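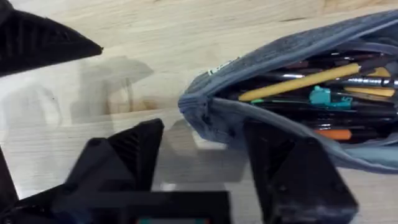 Dzintra Vasiliauskas asks that the wrist views be checked before each batch of examples, as well as after. Agreed, and added as item 2.

## Pre-session check, Wallico bench, pencil case task

- [x] 1. Stop button tested from the operator's chair. *Fine.*
- [x] 2. Wrist views open on screen, both arms. *New item, see above.*
- [x] 3. Finger screws tight. *One on the left arm took a quarter turn.*
- [ ] 4. Cables clear of the elbow joints. *Left arm cable still rubs. Clip ordered from Prostano.*
- [x] 5. Speed limit set to the training value. *Was at 100 per cent, now 69.*
- [x] 6. Hands off the table before recording starts. *Efua Alhassan to call it out.*
- [ ] 7. Failed tries kept and marked as failed. *Two from the last batch had no mark.*

Batch size stays at 9 until item 4 is closed. Recheck by Yaw Tetteh.

Checked: Nii Tsikata, 12 July 2020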